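Mesa de comedor Plidon de Urnar: tres meses comiendo, trabajando y haciendo puzles encima

La compré en agosto, después de medir el comedor mil veces, y sigo encantada. Pagué 339 euros con el envío incluido y el paquete llegó en 27 kilos bien repartidos, así que lo subí sola (despacio, eso sí, y con parada en el segundo).

El montaje fue una gozada. Las patas entran con un tornillo grueso cada una y la llave de la caja es larga y cómoda, ¡por fin! Mi vieja mesa Aidoo bailaba desde el primer día y ésta no se mueve ni amasando pan.

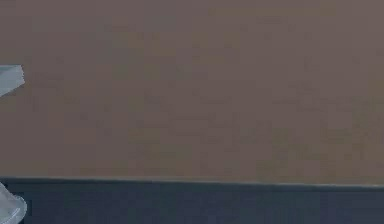

¿Se raya con facilidad el tablero?
De momento sólo tengo una marquita, de un plato de barro sin esmaltar que arrastré yo. Con manteles individuales aguanta de maravilla.

Para limpiarla uso un paño húmedo y jabón neutro. El café sale enseguida, la cúrcuma me costó dos pasadas y un poco de bicarbonato. Lo único que le bajaría de nota son las instrucciones, con unos dibujos minúsculos.

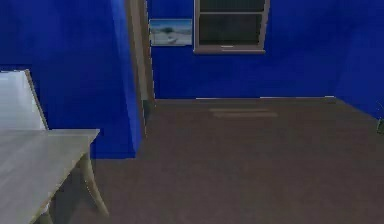

Yo dudé mucho entre ésta y la Drurkent, que tiene cuatro patas rectas y un cajoncito muy práctico. Al final me pudo el diseño: me gustan las patas curvas que se afinan hacia abajo, y con un tablero gris claro de esquinas rectas quedan ligeras – nada que ver con los mesones de casa de mis padres. El cajón lo echo de menos para las servilletas, pero volvería a elegir igual.

Le doy un nueve. Ahora estoy mirando el banco a juego, a ver si lo rebajan.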